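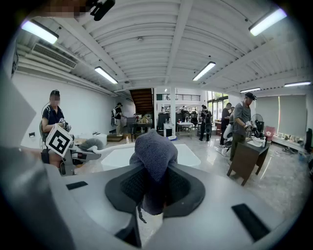
Manee says I'm being unfair to the sleep mattress, and that anyone who paid 2,620 for a bed would want it to work. Well, yes. Wanting is my whole objection.

February, 11 at night, lying on the thing. Sundum promises "deep rest within 12 nights." I'm past that and still awake listening to the fridge. The app gave me 5 stars for last night, when I was up at three eating crackers over the sink. What was it measuring? Crumbs?

Virgil Lungu swears by his, but Virgil also swore by the magnetic insoles. He slept fine before, too. I've shared a tent with the man.

Tried a test. Put the old Bruder mattress back on the spare bed and spent two nights there. Slept the same, maybe a little better, though I don't trust that either — I wanted it to win. Manee pointed this out before I could.

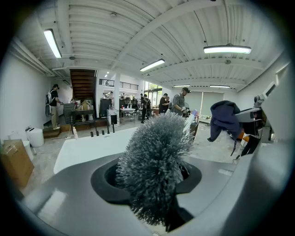
*Gray brush, white handle, man in a dark cap.*

The return window is still open, but they keep 700 for "collection and hygiene." I read that line twice. Manee thinks we should give it another month. I think another month is what they're counting on.

Back to the spare room tonight. Need to call about the fridge.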